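Robotics Procurement and Evaluation
Week 7 handout: reading the offer on a hand-held gripper kit
Instructor: Lieselotte Meinecke

Bring this to the Saturday session along with your marked-up copy of the Vostent offer. If you only have time for one thing before class, reread the page headed "What you receive" and underline every verb that has no number next to it.

1. What is on offer

Vostent sells a hand-held gripper kit and, separately, a collection service built on it. The kit is a two-finger gripper that a person carries and works by hand, with a camera looking out past the fingers. The service sends operators to a site, has them do household jobs with the kits, and delivers the recordings as training data for a robot arm. You can buy either one or both. The discount for both is 19 percent, and it applies to the service line only. Three of you missed that in the homework.

The offer we are using was written for Kiltberg, who want an arm that can make beds and sort laundry in short-stay apartments. Esano put in a competing bid, and Gebreyes was asked for a second opinion on both. We will get to that opinion next week, so please don't go looking for it yet.

2. The claims

The sales deck makes four claims that matter:

(a) An operator is productive after 94 minutes of training.
(b) The service delivers 293 usable episodes per kit per week.
(c) Data from one kit can be mixed freely with data from any other.
(d) What the arm learns from the kit "transfers directly" to the arm.

I would not sign on the strength of any of these as they stand. Take (b) first. The word carrying all the weight is "usable," and it is not defined anywhere in the offer, the annex, or the sample contract. Usable according to whom? If Vostent does the filtering, the number tells you how generous their filter is. If Kiltberg does it, the number is a guess about somebody else's standards. Ask for raw episodes, rejected episodes, and the written rule for rejecting them.

Claim (a) has the same trouble. Productive could mean that the person can open and close the fingers without dropping the thing, or that they work at the pace the price assumes. I have seen both readings used in one meeting by one salesperson.
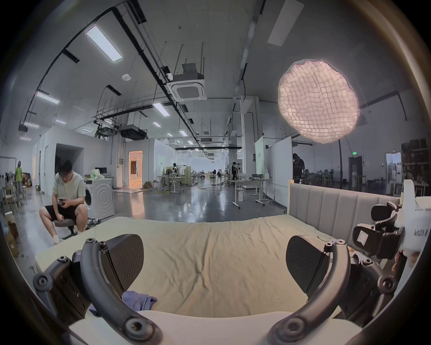 Claim (c) deserves more time than the deck gives it. Linkages wear, pads get replaced, a camera gets bumped and sits a degree or two off. None of this is a scandal, but each kit slowly becomes its own instrument. A buyer should be able to trace every episode back to one unit and to the last calibration of that unit. The offer mentions calibration once, in a list of "included activities," with no interval and no tolerance.

Then there is (d). A person holding a gripper brings a whole body to the job. They lean over the mattress, they shift their feet, they pull at cloth with a shoulder behind it. The arm Kiltberg has in mind is bolted to a base. A motion that is easy for a standing adult may be out of reach for it, or it may be in reach at an angle where it can't pull hard enough. "Transfers directly" should be struck out and replaced with a success rate on the buyer's arm, in the buyer's rooms, for named tasks.

3. Bedding as a test case

Soft goods are a fair test because they are unkind to everybody. A sheet never lies the same way twice, and two operators will disagree on when a bed counts as made. Before you compare bids, write down the end state. How much wrinkling is allowed? Do the corners have to be tucked? Does a cloth left lying on the bed fail the episode? Esano's bid has half a page on this, mostly vague. Vostent's has one sentence.

I don't take that as proof that Esano is better. It shows they were asked the question before.

4. Price

The service is quoted at $381 per kit per day, operators included, travel not. Check whether a day on which a kit is out for repair is billed. The contract says "deployed," and I read that as yes – their sales office told me no, on the phone, and has not put it in writing.

5. For next time

Rewrite claims (a) through (d) so that each could be shown to be false within two weeks on site. One paragraph per claim, no adjectives. Then list what you would need Vostent to hand over in order to run the check, and who on the Kiltberg side would have to be in the room.

Late work goes to the course mailbox, same rules as before.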